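Platmont Mending Circle – October minutes

I took the notes again, so blame me for the spelling. We got going at 7:10, once Gerasimos Triantafyllou found the key to the side door.

1. Money
We have $1,816 in the account after paying the hall through spring. Bilyk wants 50 of it for thread and needles. Everyone said yes, and I said yes twice.

2. Swap day
Clondska has offered us their front room again. Last time 18 people signed up and the coffee ran out, so Mikel is bringing the big urn – the one with the drippy tap. Still no decision on kids' coats.

3. Denim night
We're doing jeans next month: knees, hems and worn pockets. Bring a pair you don't mind practicing on, and please wash them first! I'm cutting the patches.
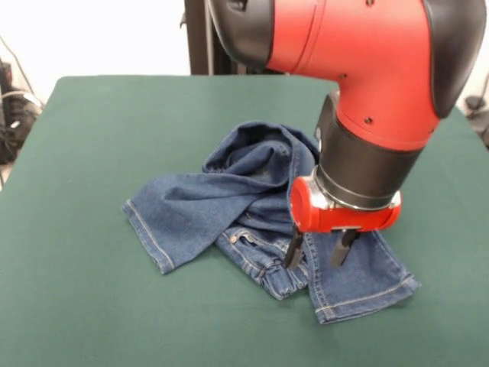
4. Odds and ends
The good scissors are still missing. Gerasimos will ask at the library about shelf space. We wrapped up at 8:30 and I locked up.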